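Bukarik guesthouse - worth it without a car?

Posted in: Places to Stay
August 31, 2024

tillerman38
Looking at four nights at the Vornard in Bukarik. The listing says it's "steps from everything" but the map puts it up the hill from the station. Has anyone stayed there without a car? We have two suitcases and one bad knee between us.

peg_o
Stayed in April. It's a 10 minute walk down to the station and a good bit longer coming back up. The road is steep at the top and there's no sidewalk for the last stretch. Room was clean, bed was firm, breakfast was bread, eggs and decent coffee. I'd go back, but I'd take a cab on arrival day.

rowhouse_ed
Disagree on the walk. It's fine. I did it twice a day with a backpack. The thing I'd complain about is noise. Rooms on the street side get the delivery trucks early, and the windows are old. Ask for the back.
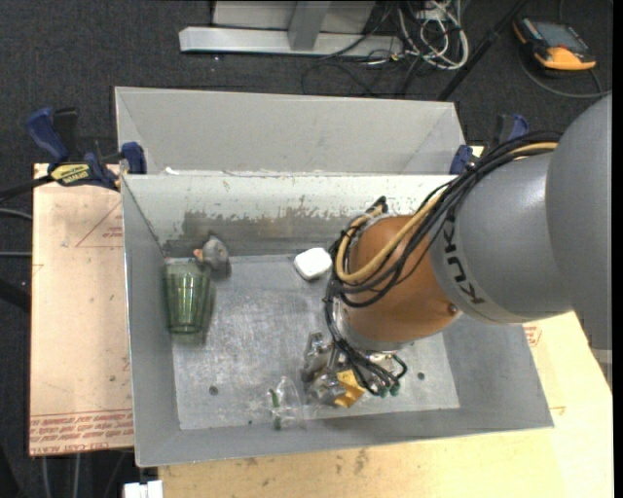
Also check what they charge for parking if you change your mind about the car. They wanted 35 for the night and it wasn't on the booking page. I got it taken off after talking to the manager, Alfredo Ambrosio, who was polite about it.

peg_o
A backpack and two suitcases are different things, Ed. And I had a street side room and slept fine.

rowhouse_ed
Fair on the suitcases. Not on the trucks.

lmk_travels
We picked the Mercado instead, down by the square. Flat walk, elevator, smaller rooms, no breakfast. It came to 300 for the stay and the Vornard was 38 more for the same dates. With a bad knee I'd go there.

tillerman38
Does the Vornard have an elevator? The listing doesn't say.

peg_o
No. Two flights if you're on the top floor. They carried my bag up when I asked.

rowhouse_ed
There's one room on the ground floor, next to the desk. You have to email for it.

lmk_travels
Bus to Brerkska stops at the square too, if you're planning the day trip. From the Vornard you'd be walking down for it.

tillerman38
Thanks all. Emailed about the ground floor room. If it's taken we'll book the Mercado and get breakfast out.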